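USTVILLE, 03/07/2023. Pratia, which operates furnished lodging for business travelers, today issued its equipment plan for guest-room service robots. The plan covers 49 rooms in the first phase and 298 rooms if the second phase is approved. It sets out what will be purchased, what will be leased, and which room changes must be paid for before any arm is delivered.

## Scope of purchase

The first phase provides for 11 mobile units, each with one arm, a two-finger gripper, a head camera and a wrist camera. Units will be leased for 36 months through Baluyot, with spare fingers and cables bought outright. Pratia will hold one unit in reserve and will not assign it to a floor.

Tasks in the first phase are limited to bedside work: returning remote controls to a set position, checking that the telephone handset is in its cradle, and reporting items left on the floor. Bed making, bathroom work and window work are excluded.

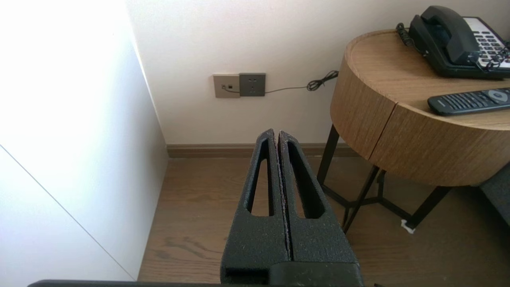

Gripper selection was decided on clearance near walls and furniture. Units must work in room corners where the outlets are mounted low and the side table stands on thin metal legs. The thin black cable that runs along the wall from the jack plate, with a small tangle of loops next to the table, is the kind of condition the specification treats as a snag hazard. Slim tapered fingers were scored higher than wide pads for this reason. Pratia has budgeted for cord clips and shorter telephone cords in every first-phase room, charged to the room account and not to the robot account.

"The arm is the easy line to price," said Hongmei Li, director of equipment planning at Pratia. "Cords, outlets and table heights are spread over several budgets, and we wanted them on one sheet before we signed."

## Room preparation

Preparation will proceed in the following order:

1. Survey each room and record the distance between the bed and the nearest wall or wardrobe.
2. Secure loose telephone and power cords.
3. Assign one storage position for the remote control. The lower shelf of the bedside table is within the planned reach envelope, and a remote lying there can be approached from above with the phone left in place on the top. 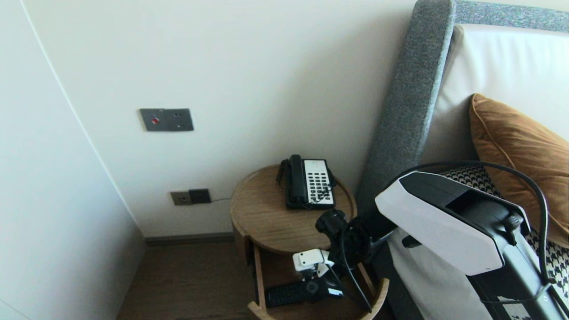
4. Load the room layout and run the acceptance routine. A room is accepted after three consecutive runs with no contact alarm.

The acceptance checklist contains 167 items. Rooms that fail will be serviced by staff until a second survey is completed.

## Budget and schedule

Lease payments begin on acceptance of each unit, not on delivery. Maintenance is quoted separately by Amitz and covers gripper wear parts, camera replacement and two on-site visits per year. Software updates are included in the lease. Operator training is not, and will be paid from the existing staff budget.

Room surveys start in July. The decision on the second phase will be based on cost per serviced room, unplanned downtime and the number of visits by maintenance personnel.

## Contact

Pratia Equipment Planning, Ustville. Requests for the full specification should be marked for the attention of Hongmei Li.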